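The Case for the Plain School Bag

By Ignacio Huenchumán
29/08/2025

Every year at the end of summer I buy a school bag, and every year I get a little more annoyed doing it. I have two kids in elementary school. One is hard on bags and the other forgets hers on the bus, so I have had more practice than I wanted.

The shops in our town put the bags on a wall by the entrance. Most of what I saw this year had a character on the front. A few had wheels. One lit up. The prices ran as high as 200 dollars for a bag with a molded back panel and a name I had never heard before. My neighbor Guido Gentile paid that for his son's first bag two years ago. The son is still small enough that the top of it bumps the back of his head when he sits down.

I think a child's bag should be a fabric sack with a good zipper and two straps that can be shortened. Everything past that is something the parent is buying for the parent, or something the child will be tired of by November.

Start with the zipper. It is the part that gets used most and the part that fails first. A zipper that runs over the rounded top of the bag opens wide enough for a child to see what is in there. A flap with a magnetic clip looks nicer on the shelf, but a folder goes in crooked, the flap won't close, and the child walks home with it open. I would also take a bright zipper over one that matches the fabric. A six-year-old looking for the pull in a dark coat closet needs the help.
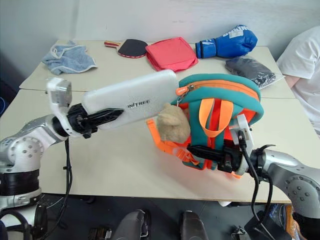 A child's backpack in teal with an orange zipper and orange straps.

The straps come next. Loose ends and buckles make a bag look untidy, and I know parents who cut the extra length off. Don't do that. The same bag has to fit over a T-shirt in September and over a winter coat later on, and the child will grow in the meantime. Tuck the ends under a rubber band if they bother you.

Then there is color. My older one had a black bag for a year and it spent most of that year in the lost and found with all the other black bags. We replaced it with a yellow one from a secondhand stall, which cost 14 dollars and is now in its third school year. It has been through the wash more times than I can remember. The molded kind can't go in the wash at all, and I don't know what people do when a banana gets loose in one.

The usual argument on the other side is about backs. Cosimo Mazza, who coaches my daughter's swim group, told me I was being cheap and that a stiff panel spreads the load. Maybe it does. But the stiff bags I have picked up were heavy before anything went into them, and what my kids carry to school is a lunch, a folder, a water bottle and a sweatshirt. If the load is so big that it needs a frame, I would sooner talk to the school about the load.

The other argument is that children want the character bag, and it is their bag. I have more sympathy for that one. We settled it at our house with pins. The kids can put whatever they like on the front, and when they are done with it they take it off. My son had 3 dinosaurs on there last spring and has since moved on to trucks.

I bought this year's bag in one short trip. It has one main pocket, a zipper that goes all the way over, and straps that are too long for her right now. My daughter asked whether it lit up. I told her no, and she put her lunch box in it to see if it would fit.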